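Stirna ouvre à Nogueira un atelier où l'on apprend aux robots les gestes de la maison

Nogueira, janvier. C'est avec beaucoup de plaisir que Stirna annonce l'ouverture de son atelier de démonstration, consacré à ces petits gestes domestiques que nos mains font sans y penser et que les robots, eux, doivent apprendre patiemment, un essai après l'autre.

Le principe est simple à raconter, un peu moins à pratiquer : une personne prend en main une pince portative, accomplit la tâche comme elle le ferait chez elle, et l'enregistrement du mouvement sert ensuite à entraîner un bras robotisé. Les premières séances, menées dans de vraies cuisines, ont déjà permis de réunir environ 700 démonstrations, avec le concours de 5 foyers que nous remercions ici très chaleureusement (pour leur accueil, et pour le café !).

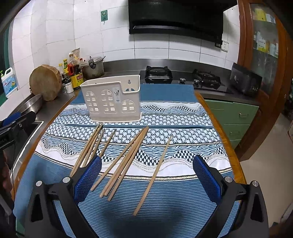
Pince portative, baguettes en bois et porte-baguettes sur une table de cuisine.

« Ranger des baguettes, cela paraît peu de chose, et pourtant c'est fin, ça roule, ça se croise, et il faut encore viser le bon endroit », explique Eirini Karamanlidis, responsable des démonstrations chez Stirna. « J'ai dû réapprendre à aller lentement, moi qui fais tout trop vite à la maison. »

Les enregistrements seront relus et annotés avec Wisisell, l'outil maison développé par l'équipe de Rui Prata. Une seconde série de tâches, conduite cette fois par télécommande, débutera au printemps et durera trois mois.

L'atelier accueillera les visiteurs chaque vendredi après-midi, sur inscription. Chacun pourra y essayer la pince, en compagnie d'un membre de l'équipe.

Contact presse : Ermelinda Morais, Stirna, Nogueira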